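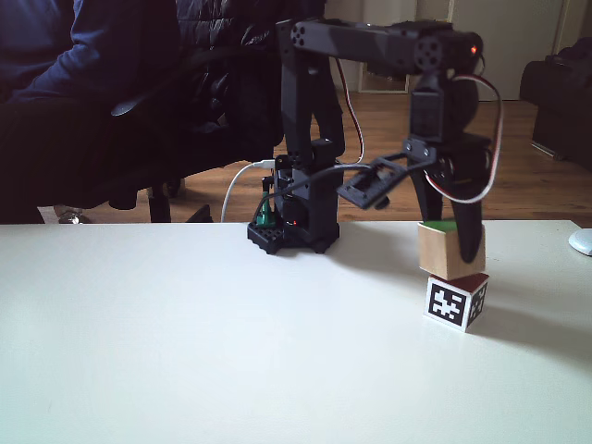
I went back and forth on the Melamby cubes for months before I bought a box. There are so many little wooden blocks out there, and half of what you read about them is people being cross about splinters. Well, I've had mine since last April, they get used almost every day, and I love them, with a couple of grumbles I'll get to.

You get 48 cubes in a box, and I paid $19 plus shipping. Mine came from Tevora, who packed them in so much paper that I was still finding it under the couch a week later. Some of the cubes are pale natural wood with a painted top, and some have white sides printed with black square patterns (chunky, blocky ones in a thick black border) and a painted top as well. My favorites are the green on the plain wood and a dark brownish red on the printed ones. It's a deep, grown-up sort of red, nothing like the fire-engine color you get on most toy blocks!

Stacking is what I wanted them for, and they stack beautifully. The faces are flat and the edges are just soft enough to be nice in the hand. Two high is no trouble at all, even if you put the top one down in a hurry and it lands a bit crooked. Higher than that you start to notice that the painted faces are slicker than the bare ones, so I turn the tall towers paint side down at every other level. My personal best is 19 cubes, and then a truck went by.

Now the grumbles. The printed sides pick up fingerprints, and on the white they show. A barely damp cloth gets them off, but don't soak it – I left one cube sitting in a puddle of tea and the corner of its pattern lifted. The paint on the tops has held up better. I've got a chip out of one green one and that's my own fault, I stepped on it. And the box! It's thin cardboard with a tuck flap that gave up in the first month, so mine live in an old cookie tin.

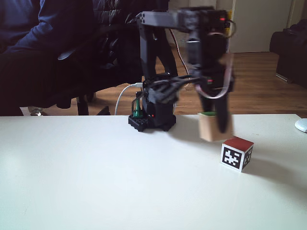 Do the plain cubes and the printed ones stack together?

They do, in either order. The two kinds in my box are the same size, and a plain one sits fine on top of a printed one.

I also tried the Avden set that Margus Petrauskas lent me, and it's a close call. Those are a touch heavier and they come in a proper lidded box (jealous), but every cube is plain, so you lose the fun of lining up the patterns or sorting by side. They cost more too. If you only want something to build with, I'd say go for those and don't look back.

Melamby also does a school box with 384 cubes in it. I can't tell you much about that one except that it weighs more than I'd want to carry up my stairs.

One tip if you order: use them on something smooth and light. I had mine on a tablecloth to begin with and the towers leaned, and the dark red looked nearly black against the navy. On a bare white tabletop they stand straight and the colors really pop.

4 stars from me, and I'd give the last one for a better box.

Reviewed February 2021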